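Otton opens clothing reuse room in Hostolby

Shoppers and donors in Hostolby will have a new place to bring used clothing when Otton opens its reuse room on Fankhauser Street in April.

The room takes in shirts, knitwear, trousers, coats and children's clothes. Garments are sorted by size and colour, put on hangers and moved to the rails in the front of the shop, where they stay for 11 weeks. Anything left after that is offered to other op shops in the district or cut down for rags.

Space has been set aside for 200 garments on the rails at any one time. Two sorting benches run along the back wall, and folded stock is kept on open shelves beside the door.

Shirts and other tops go on plastic hangers, which are reused when an item is sold. The hanger is put in through the neck so the collar keeps its shape, and buttoned shirts are done up at the top before they go out.

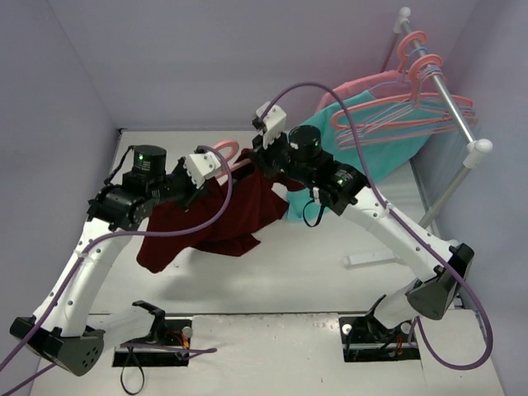
What to bring

Clothing should be washed and dry, with pockets emptied. Small repairs, such as a missing button or a dropped hem, are fine. Shoes, bedding and pillows can't be accepted. Hangers of any colour are welcome, provided they aren't cracked.

Donations can be left at the side counter from 9 am to 2 pm. Larger loads should be booked in at the counter first.

Fit-out

The rails, shelving and benches were supplied by Cuvow. The shop has level access from the street and a fitting room at the rear. Parking is available behind the building.

Enquiries: Otton front counter, Fankhauser Street, Hostolby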